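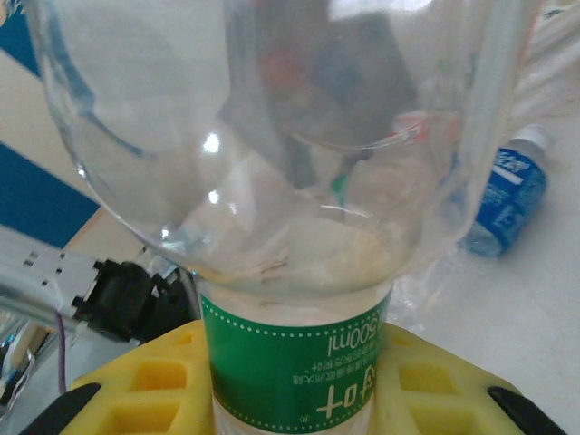
Two plastic bottles, neck to neck, the big one upside down.

Quick writeup of the Floster open day before I forget it all. Got the 691 bus out, which was late, so missed the welcome talk and went straight to the glass hall at Dirkent. Hot in there. Two furnaces, only one lit. They let you stand pretty close, behind a yellow line, and a man blew a lemonade bottle while we watched. Looked easy. Surely isn't.

Upstairs is the old label room. My favorite part. Drawers and drawers of paper labels, mostly Garard ginger beer, some for a cough syrup I'd never heard of. You can pull the drawers out yourself, gloves are in a box by the door. Spent way too long there and had to rush teh filling line, a shame, they only run it at 2 and it stops after ten minutes.

Cafe: soup fine, bread better. Cash only, bring coins. Line out the door at lunch.

Shop sells seconds, little green bottles with bubbles in the glass, $4 each. Bought two. One for the kitchen window, one probably for my sister.

Skip the Javier building unless it's raining. Mostly old invoices in cases and a film with no sound. The yard behind is nice though, benches, a bit of shade, view down to the canal.

Parking looked full by eleven. Stairs are steep and the elevator was out. They do it again in March, I think, check there site first. Would go back for the label room, and get an earlier bus.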